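Fomden Metal Enamel, satin gray, 500 ml can
Reviewed Saturday, November 1, 2025

I bought this enamel to redo a steel workbench, two shelf brackets and the lid of an old tool chest. It has been on all of them since the beginning of October. My last few projects of this kind were done with Etine, so most of the comparisons below are to that.

The can is a plain press-lid type. Mine had a dent in the rim and the lid never sealed right after the first opening, so I moved what was left to a glass jar. The paint itself is thick, thicker than Etine. Stir it longer than you think you need to. The gray settles hard at the bottom and the first stroke I made came out streaky.

Prep is the usual. I took the loose rust off with a wire brush, sanded with 165 strokes of nothing in particular on my mind, and wiped everything down with mineral spirits. The label says no primer is needed on clean steel. I primed half the bench and left the other half alone to see if it mattered. So far I can't tell the two halves apart except at the front edge, where the unprimed side has a chip by the vise.

Brushing is where it does well. It levels nicely on flat surfaces and the brush marks were gone by the time I came back from lunch. On vertical surfaces it will sag if you load the brush, and the legs of my bench have two runs that I ended up sanding out. A small foam roller worked better on the legs. I would not bother spraying it.

The label gives four hours between coats. In my garage, with the door shut and the nights getting cold, that was too soon. The second coat dragged on the first. I waited overnight before the third coat and had no trouble. It took 36 hours before I could set a coffee can on it without leaving a ring. The smell hangs around for a few days, and if your garage is attached to the house you will notice it in the kitchen.

The color is a true mid gray, a bit darker dry than on the lid. Satin is the right word for it. It hides fingerprints better than the gloss version.

Now for wear. The tool chest lid still looks new. The brackets look new. The bench top does not. Anywhere I drag a vise base or a box of bolts, the enamel has scratches, and in one spot they go down to steel. I don't hold that against Fomden too much. Sides and lids get looked at, while floors and tops get metal dragged across them, and a brush-on enamel is not made for that. If I did it again I would paint the frame and leave the top bare with a coat of paste wax.
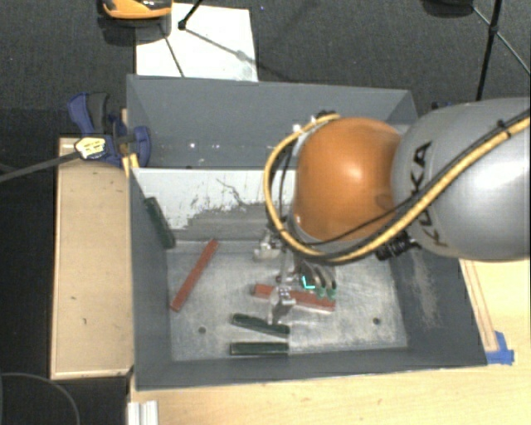
Dark gray paint on the sloping walls of a bin, with a bare, scratched metal floor.

Cleanup is with mineral spirits. Dish soap does nothing. I threw out the foam roller and saved the brush.

The Villaseñor enamel at my hardware store costs less and dries quicker, but the only gray they stock is nearly blue. Etine is still easier to brush on legs and rails.

Good: levels well, nice color, sticks to clean steel.
Not so good: slow to dry in the cold, poor lid, strong smell.

Would I buy it again? Yes for cabinets, brackets and railings. No for a work surface.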